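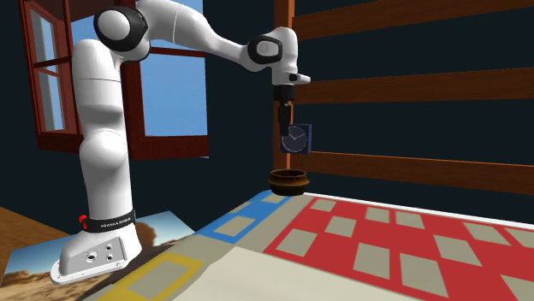
Figure 1. Simulated arm, white, with FRANKA EMIKA on the band around the base.

Who Gets Blamed for a Turnover? A Season of Postgame Quotes
Chelsea Sedgwick, Sports Media Methods, final report

1. Why this topic

My team, Haslam, lost a lot of basketball games. The head coach explained every loss at length, and by December I could finish his sentences. I wanted to know if he blamed guards more than big men for the same mistake, or if it only felt that way to those of us who like the guards.

2. What I collected

I pulled postgame comments for three college teams: Haslam, Cusby and Nokora. That came to 833 quotes. I threw out anything about the bus, the refs or the other team's shooting, which left 664. The refs alone could support a second report, but not one I want to write.

Each quote was coded for who was named, what the mistake was, and tone on a scale from 1 to 10. A 1 is "he'll learn from it." A 10 is the coach leaving the podium. To check myself, I recoded 200 quotes two weeks later without looking at my first scores. I had gotten meaner by half a point, mostly on Mondays' worth of reading done after midnight.

3. Results

Guards were named in more turnover quotes than forwards and centers at all three schools. Some of that is fair – guards have the ball. When I compared blame to each player's turnovers in the box score, the gap closed at Cusby and nearly closed at Nokora. At Haslam it stayed wide open.

The Haslam backup point guard did worst. His bad passes were "careless" or "dumb." The starting center threw the same kind of pass and was "trying to make a play." The center tried to make a great many plays.

Freshmen got harsher words than seniors everywhere, except in wins, when freshmen were not mentioned.

4. Problems

Transcripts leave out tone of voice, and the Haslam coach has a way of saying "great kid" that belongs near a 9. I scored it a 2 because those were my rules. I also read the fan forums before coding, which I should have saved for afterward. They had opinions.

5. What I would do next

Code the questions as well as the answers. Reporters at Haslam asked about the backup guard by name after nearly every loss, and a coach can only duck so many of those. I would also add Hendidetti, whose coach answers everything in four words or fewer and would be very quick to code.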